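How a Hat Stand Keeps Caps in Order
Mirnstead Children's Museum, Learning Pages for Ages Seven to Ten

A cap left on the floor is soon stepped on. Museums, shops and schools therefore use a rack. The wire kind has a pole up the centre, and long rods spread out from it like the spokes of a wheel. Each rod can hold a cap.

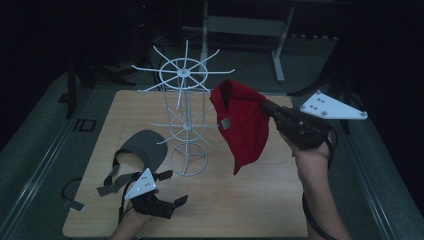
Why is the stand made of wire?
Thin wire is light to carry and lets air reach the fabric. It also leaves the colours of the caps easy to see.

Before a stand is filled, the table must be ready. Clear away pencils and cups, and wipe the top with a soft cloth. Look for the hole in the tabletop as well. It is called a grommet, and cables pass through it so that they do not trail across the work area.

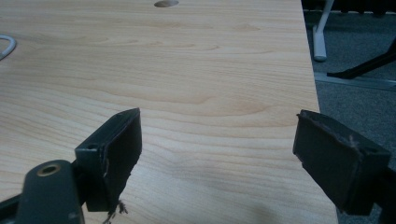 Nahom Tesfamariam writes that his class at Pladville put the heaviest hats on the bottom ring, and the stand stopped tipping.

Caps should be hung one at a time, first on one side and then on the other, to keep the weight even. The Negussie Room at our museum cares for 985 hats, and every one is returned to its own place by 15 minutes past four.

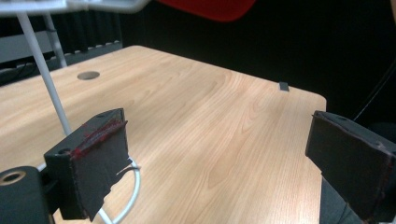

A wooden desktop with a round metal grommet near its far edge.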